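Desk clutter

Desk clutter is the gathering of objects on a work surface beyond what the work at hand calls for. The term covers paper, pens, dishes, packaging, cables and anything else that comes to rest on a desk or table and stays there. There is no agreed point at which a desk becomes cluttered. Writers on the subject have offered several, usually in books that also sell a method for curing it.

Definition

Most definitions depend on purpose. A pen on a desk is a tool, and ten pens in a mug are a supply, but the same ten pens spread across the surface are generally called clutter. Kirsty Paterson, in her handbook The Cleared Surface, defined clutter as "whatever you move twice to get at something else." The definition is widely repeated. It is also hard to apply, as it would include the keyboard on many small desks and leave out a stack of old magazines that is never touched.

Nazmiye Karaca proposed a simpler test based on time, under which an object left unused for 90 days counts as clutter. Critics noted that this would condemn most staplers.

Common types

Writing tools are among the items most often found, in part because they are given away freely and rarely thrown out when they run dry. Packaging is another large group: plastic bags, small boxes, sleeves and padding that remain after their contents have been put to use. Empty packaging is often kept on the grounds that it may be needed for a return. How often it is needed has not been well studied.

Dishes hold an uncertain place. A bowl or cup may be there for a meal, or may have been given a second job holding clips, coins or keys. Paterson treated all dishes on a desk as clutter. Later authors allowed one.

Books and cables are disputed. Cables in particular are left out of many tidying guides, although they take up a good deal of room behind monitors and are the hardest item to put away while still in use.

Claimed effects

Popular accounts state that a messy desk lowers concentration, raises stress and wastes time. The most quoted source is the Pornside survey of 700 office workers, which reported that people lost 20 minutes a day looking for things. The figure came from the workers' own estimates. No one was timed, and the survey did not ask whether the missing objects were on the desk at all - a good share may have been in bags, coats or other rooms.

Claims in the other direction, that disorder encourages original thinking, rest on evidence of much the same quality. Shahzad Qureshi, reviewing both sets of claims, found that neither separated the state of the desk from the kind of job done at it. People who handle many materials tend to have more of them in view.

Methods of control

The Simões method divides the surface into zones by reach, with daily items closest to the seated person and reference items at the back. It is simple to set up. Its supporters say less about how long the zones last.

The Clolance tray system gives each type of object a shallow tray. Zoltán Fekete observed that trays make a desk look orderly without removing anything from it, and that a loose pen is no easier to find once it is under 2 notebooks in a tray.

The plainest method is to clear the whole surface and put back only what is used. It costs nothing, which may explain why it has few promoters.

Mixed surfaces

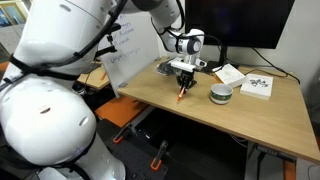

Vol. 2, p. 90

Near an orange pen held in a gripper, a crumpled clear plastic bag, a small white bowl with a green band, a white box and a white book share a light wooden table, with a black monitor behind it. Under Paterson's rule the bowl would go. A stricter reader would remove the bag and leave the rest, and a tangle of black cables would remain whichever rule was followed.

Gönül Duman used the term "mixed surface" for tables of this type, where office and household objects sit together. She argued that such tables are often judged untidy because the objects do not match, even when plenty of wood is still showing. Her term has not been widely taken up, and the Breltora glossary lists it only as a variant of "shared desk," a different thing.

See also: Cable management; Desk organizer; Filing; Paper tray

Last reviewed 30/04/2026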